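Prunus: notes on the block pictures

Hi, I'm Nidia Llanos and I look after this folder. It holds 27 short sessions of small blocks on a white table, all from September.

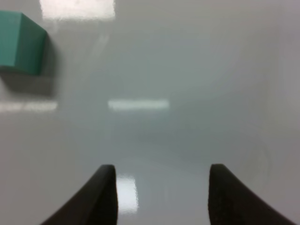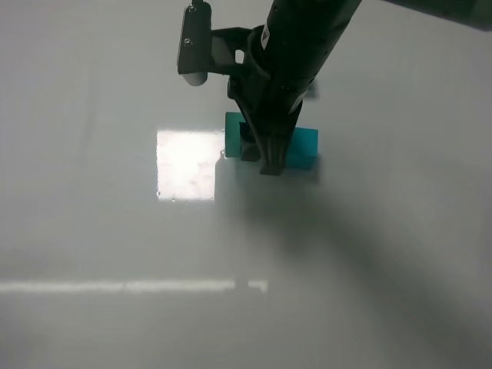
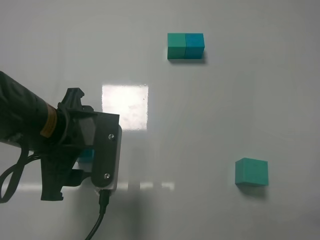 Color names gave me the most trouble. I started with just "blue" and "green", and then Rocío and I disagreed on 8 sessions in one afternoon! Two blocks side by side can be close enough in shade to argue over, like the touching pair in the third picture, so the labels now say teal, cyan or blue and we leave it there. The tabletop is really glossy too (sorry, I love that table), and the bright patches are not labeled as anything.

Labels are in labels.csv, one line per block. If a color looks wrong to you, write to me or Jhosep with the session number and we'll take another look.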